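Packaging Fundamentals, Unit 4: Reusing Corrugated Boxes and Foam Inserts
Course handout, Sturdale workshop series
Instructor: Veronika Danzer

4.1 Scope

This unit covers the inspection and repacking of a corrugated box with a fitted foam insert. Molded pulp and air cushions are treated in Unit 5. Students should have read the notes on board grades before the lab.

4.2 Terms

Flap: a panel hinged to the top or bottom edge of a side wall. Score: the crease on which a flap folds. Insert: the foam body that fills the box and holds the contents. Pocket: a compartment cut into the insert. Divider: a corrugated panel standing inside the box, separating one part of the load from another. Some dividers have a finger hole for lifting.

4.3 Condition of the box

A box is reusable if its scores are intact and its walls stand square without support. Torn flap edges are common after the first opening, usually where tape was pulled off with the top layer of paper. Surface tearing outside the score is acceptable for storage. A tear that crosses the score is not acceptable for shipping, and the box is downgraded to storage or recycled. Press each wall lightly with the flat of the hand at mid-height. A soft spot means the flutes are crushed.

Work with the box on a flat board, flaps folded out. A flap left half upright gets in the way of the hand and is often bent off its score during unpacking. If the table is covered with cloth, clip the cloth at the edge so it does not creep when the box is turned.

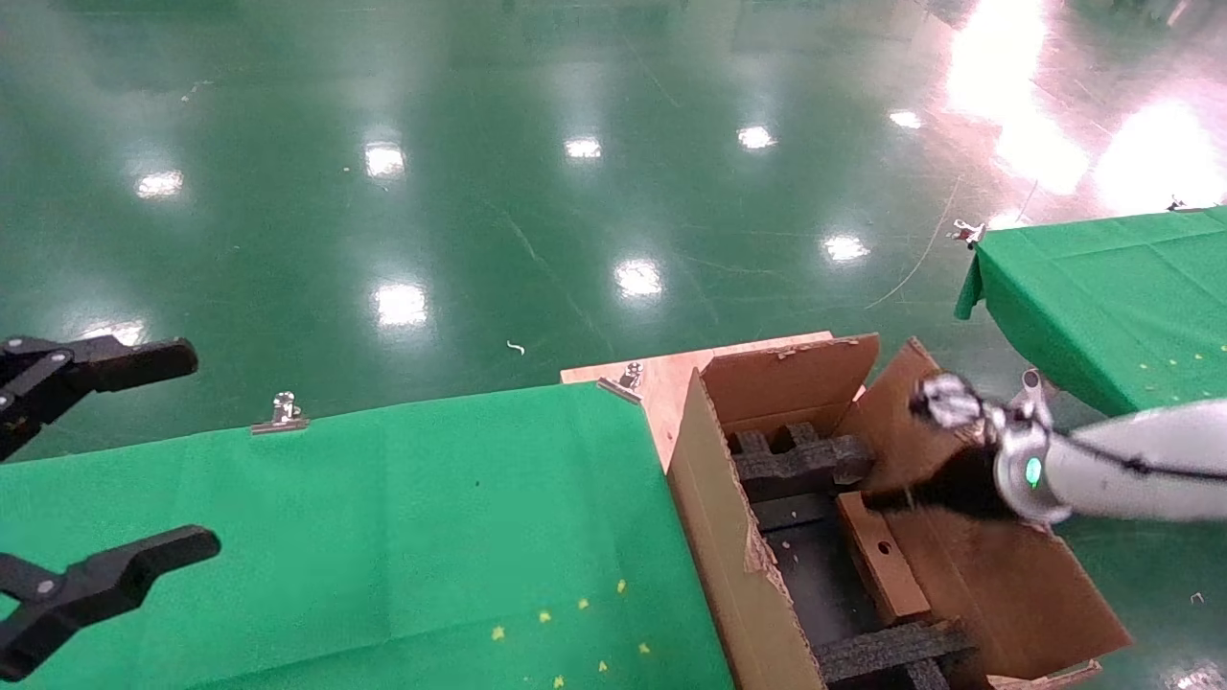

4.4 Condition of the insert

Check the pockets before the outer faces. Foam fails first at the inside corners, where the knife cut ends and the load is concentrated. Black foam hides dirt well, so run a finger along the floor of each pocket to find grit. Raised blocks should be pressed down and released; a block that stays low has taken a set and no longer holds the item against the lid.

Dividers are lifted straight up. Pulling one at an angle shaves the foam next to it.

4.5 Repacking order

1. Seat the base foam.
2. Stand the divider and check that it touches the floor of the box along its full length.
3. Load the heaviest item first, in the pocket nearest the center.
4. Add loose foam sections.
5. Close the short flaps, then the long ones. The flaps should meet without being forced.

An item that projects above its pocket by more than 2 mm goes back out, and the pocket is checked for debris.

4.6 Lab exercise

Work in pairs on the Bravbridge sample boxes. Each pair has 20 minutes. Record the flap condition, the insert condition and the grade given. The Skukov sheet may be used for the grading scale, but write out the reason for any downgrade in full.

Reading for Unit 5: Arnardóttir, chapter 2.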